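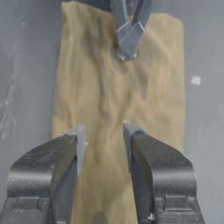 Has any person lost a job at the folding station because of the robot arms? So far all contracts stay the same, and what changed is how the hours of the shift are divided.

3 min read

Progress report for November, folding line, Tarawneh laundry
Prepared by Krystyna Dudek for Majdi Daher

In this period the two arms worked on plain flat cloths only. They folded 1,625 pieces without help from a person. Another 200 pieces were stopped and finished by hand, mostly when a crease in the middle was taken together with the edge. Wrinkled cloth is still the hardest for the system. Hadi Hattar changed the order of the grips, so that one arm holds the far end before the other arm starts, and we will compare the results in the next report.

For the people at the station the work is different now. Ruba Haddadin and Zodwa Steyn do less folding and more sorting, checking and restarting. Both told me that their shoulders are less tired at the end of the shift. Zodwa also said that waiting beside the arms is boring, and that the stop signal is too loud. I agree with her about the signal and we have lowered it. Ruba asked who is responsible when a badly folded piece goes to the customer. We did not have a written answer, and I would like to have one from you before we add the evening shift.

Training took 2 mornings per person, which was more than planned. The second morning was needed for the restart procedure.

Still open: the pay grade for operators, and the spare fingertips ordered from Brastix, which have not arrived.

Contact: Krystyna Dudek, Tarawneh folding line | © Tarawneh | Back to top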